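Ticket moved to the wrong name after resale, will the venue let me in?

Asked in: Gigs and live music

I bought 2 tickets for Sowa at Usine in October through the resale bit of Biletico. Both turned up in my account, but one still shows the seller's name and the other shows mine. The order number ends 3087 on both. I've emailed and only had the automatic reply. Do I need to get this fixed before the night or does it not matter?
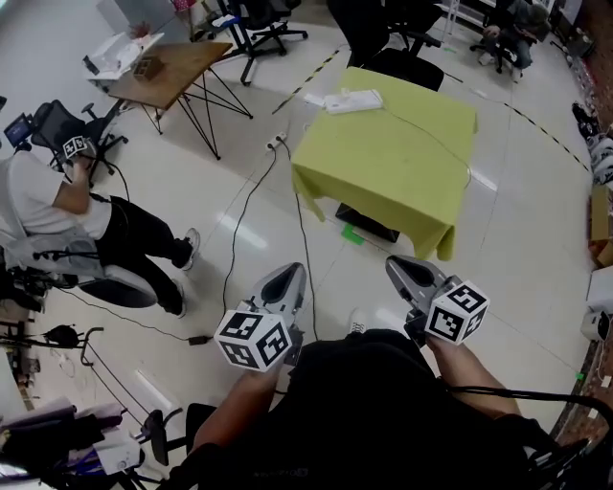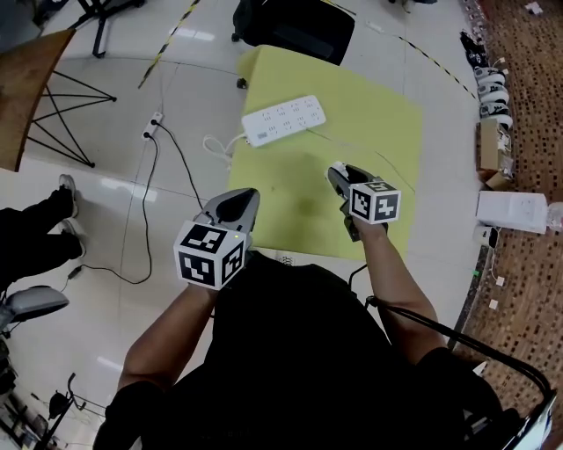
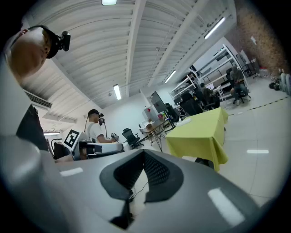

3 answers

Answer 1 (marked helpful)
I had this when I saw Irnach there. The name on the ticket takes a while to update after a resale, and the barcode is the part they scan. Log out of the app and back in, then open the ticket again. If it still has the old name, go to Orders, pick the ticket and press Reissue. You get a new barcode – delete any screenshot of the old one. Take some ID and your order email as well. The box office opens at 6 pm and can look it up by order number.

Answer 2
never been asked for my name at a gig, just turn up

Answer 3
Depends on the show. Some tours print "named tickets only" on the event page and they do check for those. I'd look there first. Reissue didn't show up for me until 3 days after I'd paid, so if the button is missing try again later in the week. Support did reply to me in the end – put the order number in the subject line.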